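Workshop notebook Home Entries Benches Materials Search

Wednesday, bench 2: white sheet on the wood top
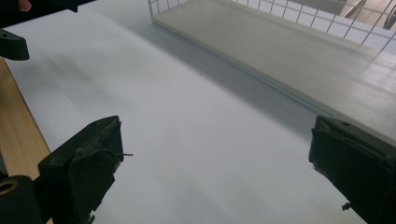 Started on the layout surface for the Trovetside folders after lunch. The old habit was to fold straight on the tabletop, and the last batch came back from Pamcombe with faint gray rub marks on the outside panels, so this time everything gets done on a clean white cover. The wood is still bare along the left side and I want to keep it that way for now, as a place to put down the bone folder and the knife without touching the work area. One tiny dark speck near the middle of the white. I want it gone before any cover stock goes down, and if it won't lift, the cover gets swapped.

Order of work for the first run, as agreed with Kazimír Machala this morning:

Wipe the cover with the dry cotton cloth only. No spray. Last time the spray left a tide line that showed up under the lamp the next day.
Square the stock against the steel stop, long edge first.
Score, turn, fold by hand, then one pass with the bone folder through scrap paper.
Stack face to face, 10 to a stack, board on top.

The full order is 70 folders. Stock on the shelf is Hudec gray, cut to 445 mm on the long side. Kazimír wanted to trim it a little shorter to match the inserts but the inserts haven't arrived, so I left it at full length. Easier to take some off later.

Scoring: tried three depths on offcuts. The lightest cracked on the fold when it went against the grain. The middle one is fine both ways. The deepest is fine too but leaves a ridge on the inside that catches the insert. Going with the middle setting, marked in pencil on the arm of the creaser. Please don't rub it off.

Glue is the part I'm less sure of. The Ilteo paste we have open has thickened since March and drags on the brush. Thinned a small jar of it and glued up two test pockets. Left them under the weight for 60 minutes by the wall clock. One held, one lifted at the corner when I flexed it. Same jar, same brush, so I think I was stingy with the second one. Two more are under the weight now with a wider band of paste. I'll leave them overnight and not fiddle with them.

Lamp: moved to the far side of the table. Light coming across the cover at a low angle shows up crumbs and dents that the ceiling light hides. It also throws long soft shading, and I spent some time chasing a "dent" that was only shadow. Run a fingertip over it before deciding something is wrong.

Things to sort out
— second cover, same size, so one can be cleaned while the other is in use
— new blades, the box is down to the last strip
— ask Pamcombe whether they still have one of the marked folders, I'd like to see where the rubbing is worst
— grain direction needs to be written on the offcuts box, I had to tear a corner off every piece to check

If anyone else needs the table tomorrow, lift the cover off by two corners and stand it against the wall, clean face in. Paste jars stay on the window side. The test pockets are under the iron weight on the shelf — leave those alone until I've looked at them.

Stopped at 5:30. No finished folders yet, four test pockets, creaser set.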